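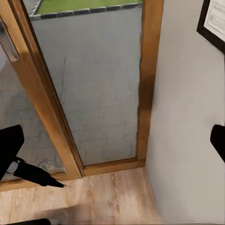
What Is a Down? Football's Strangest Word, Explained for Kids

By Safta Marinescu

If you have ever watched a football game with a grown-up, you have probably heard someone shout "It's third and seven!" at the television. You may have nodded. The grown-up next to you nodded too, and it is possible that neither of you knew what was going on.

Football is full of words that mean something else everywhere but on a football field. A down is the most important one. Once you know what a down is, most of the shouting starts to make sense. (Some of it never will. Your uncle is on his own.)
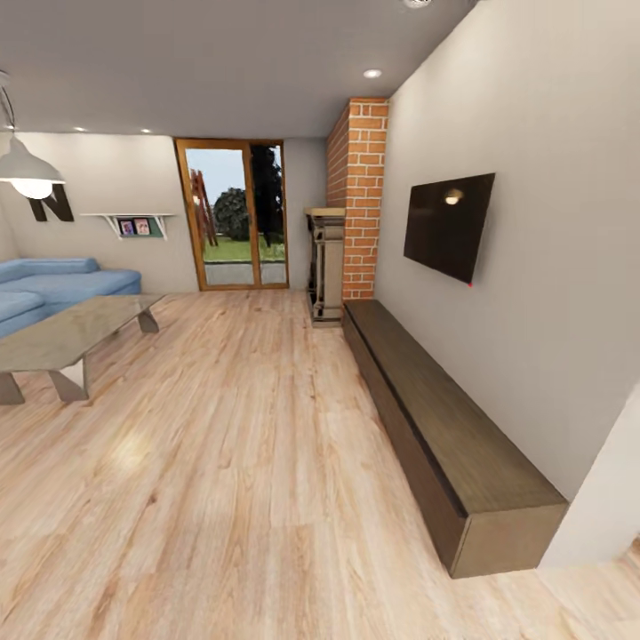 Page last changed: 12/13/24

So what is a down?

A down is one try. The team with the ball lines up, the ball gets snapped, everybody runs into everybody else, and at some point the referee blows the whistle. One down, used up. It might have lasted four seconds. Then all the players get up, walk around for a bit, and do it again.

The team with the ball is called the offense. The offense gets four downs to move the ball forward 10 yards. If they make it, they get a brand new set of four, starting again with first down. If they keep making it, they can march all the way down the field and score.

Ten yards is 30 feet. You could walk it in a few seconds if you were going to the fridge. It takes longer when 11 large people have been told to stop you.

Why is it called a down?

In the early days of the game, a player who had been tackled and couldn't get any farther would call out "Down!" It was a polite way of saying please get off me now. The play ended there, and after a while people used the word for the play itself.

Reading the numbers

When the announcer says "second and six," there are two pieces of information in it. The first number is which try the team is on. The second number is how many yards they still need.

Let's follow a team and see. We'll use the Rotico Otters, who play in the Plandis Junior League and whose coach, Ruxandra Barbu, has given me permission to talk about their bad days as well as their good ones.

First and 10. Every new set of downs usually starts this way. The Otters hand the ball to their running back, who gains four yards. Ten take away four is six.

Second and six. The quarterback throws the ball. It lands on the grass, a long way from anybody in an Otters shirt. When a pass isn't caught, the ball goes back to where the play began, so they still need six.

Third and six. The quarterback throws again and this time it's caught, nine yards up the field. Nine is more than six, so the Otters have a first down. The parents make a noise. We go back to first and 10.
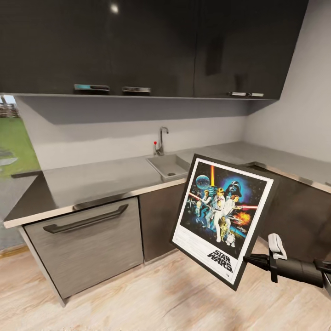
They don't get to save the extra three yards for later, by the way. I have been asked this by more than one reader, and I agree that it seems unfair. The new 10 yards get measured from wherever the ball is now, so the extra yards do help you get closer to the end zone, but you can't put them in a jar.

It is also possible to go backward. If the quarterback is tackled behind the spot where the play started, that is called a sack, and the team loses yards. A sack of five yards on first and 10 leaves you with second and 15. I once saw the Otters face third and 31. They ran the ball for two yards and looked pretty happy with it.

What is "goal" doing in there?

Sometimes you'll hear "first and goal." It means the end zone is so close that the team doesn't have 10 yards of field left to gain. No new first down is waiting for them up ahead. They have four tries to get the ball into the end zone, and that's that.

Fourth down, or: time to worry

Fourth down is the last try. If the offense uses it and still doesn't reach the line they need, the other team gets the ball right there on the spot. It's called a turnover on downs, and it makes coaches chew things.

So on fourth down a team has a choice to make.

They can punt. A player called the punter drops the ball and kicks it before it hits the ground, sending it as far away as he or she can. The other team gets the ball, but they have to start a long way back. Punting is a bit like giving away your dessert but putting it on a very high shelf first.

They can try a field goal. If they're close enough, the kicker tries to boot the ball between the two tall posts. That's worth three points. If it misses, the other team takes over.

Or they can go for it, and just run a normal play and hope. When it works, the coach is a genius. When it doesn't, the people in the stands all knew it was a terrible idea and will tell you so in the parking lot.

Last June the Otters played the Naser Comets in the league final, in front of 3,192 people, and had fourth and one near the middle of the field. One yard is three feet. Coach Barbu decided to go for it. Their center, Natsumi Chiba, snapped the ball, the whole line pushed, and when the pile was cleared away the ball had moved backward by the length of a shoe.
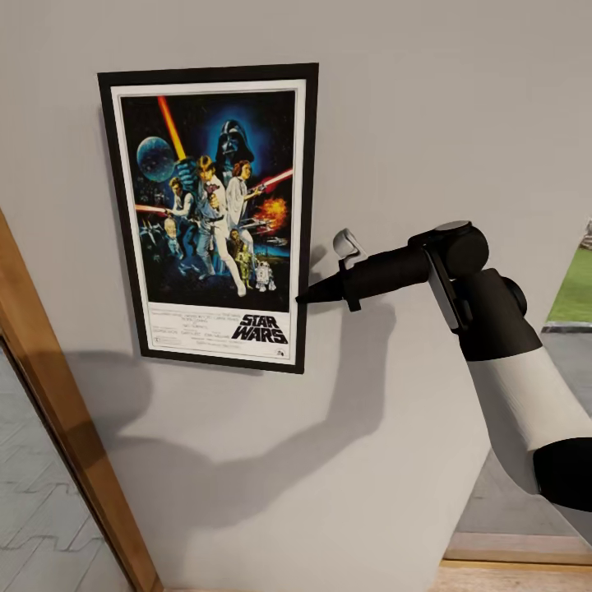 The Comets took over and scored six plays later. "I would do it again," Coach Barbu told me, in the voice of a person who has been asked a lot.

How does anyone know where the line is?

At a game, look along the side of the field. You'll see people holding two tall orange sticks joined by a chain. The chain is exactly 10 yards long. One stick goes where the first down started and the other shows where the offense has to get to. When it's too close to call, the chain may be carried out onto the field and stretched tight next to the ball while everyone leans in to look.

On television you'll often see a bright yellow line across the grass. It isn't there. A computer paints it onto the picture for the people at home, and the players can't see it at all. If you go to your first real game and wonder who forgot the line, now you know.

Questions readers have sent in

Does every kind of football use four downs?
No. Canadian football gives you only three, so there's more kicking and throwing.

Can you kick the ball away before fourth down?
You can. You don't see it very often, and your team may want a word with you.

How many downs are in a game?
It changes every time. Professional teams in the United States each play 17 regular games a season, so if you want to count them all, bring a sandwich.

What if a player drops the ball?
If he was holding it and it pops loose before he's down, that's a fumble, and either team can grab it. Fumbles get a page of their own, with a drawing of a pile of people by Viorica Dumitrescu. The ball is in there somewhere.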